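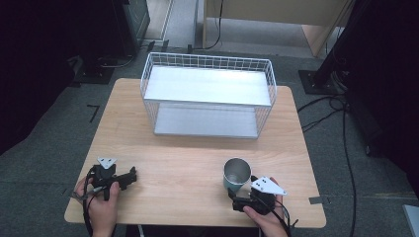

Two-handed setup for the cup and basket task, right gripper beside the cup.

Recording demonstrations with the hand-held grippers

This page covers recording a two-handed pick-and-place task with a pair of tracked hand-held grippers. It assumes the Tilledis recorder is installed and both grippers have been calibrated. For calibration, see the Stonley notes.

1. Lay out the table

Put the wire basket near the back of the table, centred left to right, with its open top facing up. Leave clear wood between the basket and the front edge. Stand the cup upright towards the front right. Move the cup a little between takes, but keep it on the right half for this task.

2. Route the cables

Each gripper has its own cable. Let both drop over the front edge and leave enough slack to reach the basket without pulling. If a cable lies across the tabletop it will catch on the cup sooner or later.

3. Check tracking

Hold one gripper in each hand with the triangular marker plate uppermost. The dots must stay uncovered, so keep fingers on the handle. Start the Prandau viewer and turn each wrist slowly through its working range. A plate that drops out for more than 400 ms turns red in the list. Change your grip or stance and check again before recording.

4. Record a take

Bring the right jaws beside the cup and hold still for a second. Start the recorder with the foot switch. Close on the cup, lift it clear of the basket rim and lower it onto the shelf. Open the jaws fully before backing away. The left gripper steadies the basket if it slides, otherwise it stays low over the table. Stop the recorder with both grippers at rest.

Work at an even pace. Takes longer than 13 seconds are split by the recorder and have to be joined by hand.

5. Review and export

Play back each take at half speed. Delete any in which the cup tips over or a marker is lost during the grasp. Export the rest in the Nyitrai format, with a limit of 2000 frames per file.

Last updated 30 May 2022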